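Apr 15, 2018
Notebook, gripper cell 2
Subject: slip and late release on tapered parts, Gunda arm

Picked up where the last entry stopped. The Gunda dropped a tapered part again during the lift to the transfer point. Same stage of the move as the February drops, so I pulled the log before touching anything.

Log shows the close command, grip confirmed, lift started, then the finger gap closing further while the arm was already moving. No fault raised. The controller only checks the gap once, at the end of the close. After that it trusts the result until the open command. A part can slide out completely and the arm will carry on to the transfer point and "place" nothing.

Ran 40 cycles at the normal lift speed with the part held wide end up. 4 drops. Reran 40 at 60 percent speed, same part, same grip height. No drops, but two late releases where the part hung on one finger after opening. The late release is new to me. I don't find it in the February notes.

Checked so far:
- Close force at the fingers, matches the setting.
- Finger mounting screws, tight.
- Wrist play, none I could feel with the arm powered down and locked out.
- Supply to the Flindonon valve block, steady through a full set of cycles.

That leaves the contact itself. With the wide end up, the taper should seat downward into the fingers and hold better the lower it sits. It only does that if both fingers meet the wall at the same angle. If one cover creeps, the part tips, and the contact goes from a patch to a line.
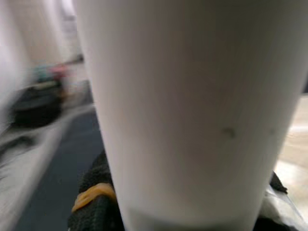 Kulton Handling Workshop, End Effector Group

Wrist camera view with the white tapered part between the fingers. The elastic band on the left finger runs at a slant over the black fabric cover and goes behind the part. The crumpled clear plastic on the other side overlaps the right cover right next to the wall of the part. Either one changes the friction on its side. The plastic is my first suspect for the late release, the band for the tipping. Not proven.

Safety note: during the second set I reached in to catch a hanging part before the arm had gone to hold. Bad habit. Guard switch on the Zeng enclosure was still bypassed from calibration. Bypass removed, switch tested, arm stops on opening. Do not run this cell with the bypass in.

To do:
Strip both fingers to bare covers and repeat at normal speed.
Add a gap check every 12 ms during lift, stop on change.
Mark cover position with chalk, look for creep after each set.
Ask for the cover drawing, ours has no revision on it.

Cell left powered down, tag on the isolator.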